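Clendberg Small Office Forum > Wiring and Racks > Shelf or rack for two switches and a router?

cokel_ohm
Mar 18, 2022
Moving a small office into one room. Existing gear is a router and two unmanaged switches, one larger than the other. Total cable runs: 5 wall drops plus uplink. Currently everything sits side by side on a shelf. I have a budget of 300 for mounting hardware and patching, not for new switches. Questions are below the picture. 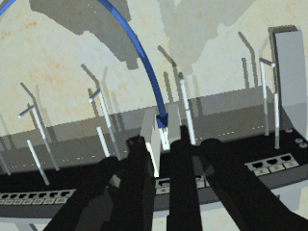 Questions

1. Is there a real argument for a rack at this size?
2. If yes, open frame or enclosed?
3. Patch panel, or terminate the drops straight into plugs?

tkramer_88
1. No. Three devices do not need a rack. Put them on a shelf with an inch or two between them, label both ends of every cable and stop there.
2. Not applicable.
3. Patch panel. Solid core cable in crimped plugs fails when it gets moved repeatedly. Terminate on a panel or a surface box and use stranded patch cords from there.

pduplease
Disagree on 1. The shelf is fine on day one. After a year you have power bricks lying on top of the switches and a cord stretched across the vents. A short open rack fixes the position of everything and gives you somewhere to tie the cable.

tkramer_88
Velcro and a power strip screwed to the underside of the shelf do the same job for almost nothing.

pduplease
Only if the shelf has access from behind. Many don't.

Sharada Panicker
I do small office fit-outs. Before buying anything, check whether your switches take rack ears. A lot of compact models have no side screw holes, so they end up on a rack shelf, and then you have paid for a rack in order to own a shelf. If the larger one takes ears, I would go with a short open rack and put the router and the small switch on a vented tray.

Do the work on a table before anything goes near the wall. Fit the panel, fit the ears, dress the cords, power it up, then move it. Allow clear space on all sides of the rack so you can reach the back screws without turning it over.
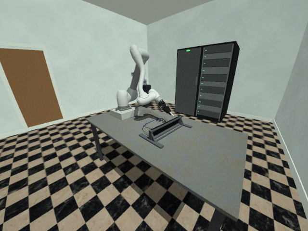
Label while it is still at working height. I use the wall drop number on both the panel port and the cord, and the switch port number on the switch end only. Keep a printed copy of the list with the rack.

On depth: measure the switch, add the power plug, then add the bend of the cord. People forget the last one and the rack will not go back against the wall.

cokel_ohm
Checked. The larger switch has screw holes, the small one doesn't. The Brillitz open frame is in budget. Does it need to be bolted down?

pduplease
Yes, if anyone pulls on the cables, and someone will. Feet alone will slide or tip with the weight at the front.

tkramer_88
For once I agree. Bolt it or put it on the wall. Still think it's wasted money for this load. Add up the adapter ratings – if the total is under 70 watts then heat isn't a reason to buy it either. 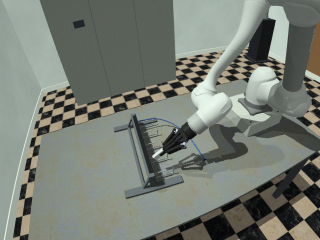 Rack on table, footed

Sharada Panicker
Adapter rating is the upper limit, so the actual draw will be lower. Heat is not the issue here. Access is.

One correction to the bolting advice: find out what the wall is made of first. Hollow drywall anchors are not what I would trust for a rack that gets cords plugged and unplugged. Fix a plywood backboard to the studs and mount to that.

cokel_ohm
Stud wall. I'll do the backboard. Going with the frame, a 12-port panel and one vented tray. Enclosed cabinet is out, the quote from Kramer was 700.

tkramer_88
No relation. Leave one blank space above the tray.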